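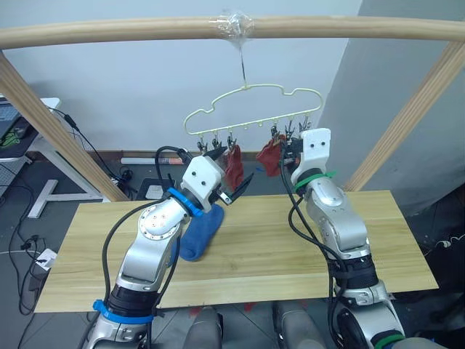 Clip hanger on the bar, two red socks up, a blue one on the table.

tostar-socks

README, last touched in March. Notes are by me (Gráinne Gilmartin) unless marked GE, which is Gertraud Egger.

What it is

Pictures and short notes of socks being pegged on a clip hanger, for anyone who wants material on small laundry. Table, wooden frame with a bar over it, hanger on a hook, socks. No shirts, no towels. We had a go at tea towels and gave up, they're in the old Nurkar set if you must have them.

1,000 pictures. 209 of them have a written note. The rest have only the labels. Notes are getting added when there's time.

Folders

pictures/ - all of them, flat, no subfolders
notes/ - one text file per noted picture, same name as the picture
labels.csv - one row per picture
old/ - leave alone, will be deleted

Labels

hung: how many socks are on the hanger
table: how many socks are lying on the table
colours: list, hung ones first, then table ones
clips_free: yes or no, is there a clip with nothing in it
level: is the hanger level or tilted
hidden: is any sock partly behind something

For the picture at the top that gives hung 2, table 1, colours red red blue, clips_free yes, level tilted, hidden yes.

Clips

On the hanger in the top picture they sit in two groups of 3 with a bare stretch of rail between. We number from the left end, 1 to 6, as you look at the picture. So the red socks there are under clips 3 and 4, the two either side of the gap. If the hanger has swung round, still number from the left of the picture. Don't try to work out which end was which before, we wasted an afternoon on that.

Tilted: the hook can swing, so the rail hardly ever sits dead straight. Call it level unless you'd notice it without looking for it. GE is stricter than me on this and you can see it in the early rows, sorry. Will redo at some point.

Colours

Plain everyday names. Red, blue, grey, white. No "navy", no "burgundy". If you can't tell, write unsure and move on. Please don't guess from the sock next to it.

Hidden

Anything in front of any bit of a sock counts, even if it's only the toe. Sock folded over on itself doesn't count. Sock behind another sock does.

Pairs

There is no pair column. People keep asking. Two socks the same colour are not marked as a pair, they may be odd ones. GE sorted the sock bag at the start and says half of them never had a partner to begin with. If you need pairs, make your own column and tell us how you did it.

Notes

Two or three lines each. Say what's up, what's down, which clip if you can see it. Leave out what you think comes next, a sock lying on the table might be next or might have fallen off or might be there for the whole afternoon, you can't tell from one picture. A fair few of the old notes say "waiting to be hung". Being taken out as we find them.

Good: "Red sock under clip 3, hangs nearly straight. Blue sock on left of table, slantwise."
Bad: "Doing well, nearly finished."

Known problems

- 2 rows in labels.csv have the colours in the wrong order (table ones first). Know about it, not fixed.
- some notes spell it "grey", some "gray". Search for both.
- the crumpled clear tape at the hook catches the light in some pictures and has been labelled as a white sock at least once. If you find a white sock up on the bar, it's tape, let us know.
- clips are dark and so are a few of the socks. clips_free is shakey for those.
- the Ruchti spreadsheet has an older count in it, ignore it, go by this file

Using it

Fine for teaching, practice, and your own projects. Say where it came from (Tostar socks, Gilmartin and Egger is enough). Don't pass on the old/ folder.

The labels were checked once through by one person. That's all the checking there's been. If you need it better than that you'll have to go over them yourself, and we'd like the corrections back please.

To do

- finish notes
- fix the colour rows
- redo level for the early ones
- GE: write up the clip numbering properly with a drawing
- ask Fludent if they still want teh short version without notes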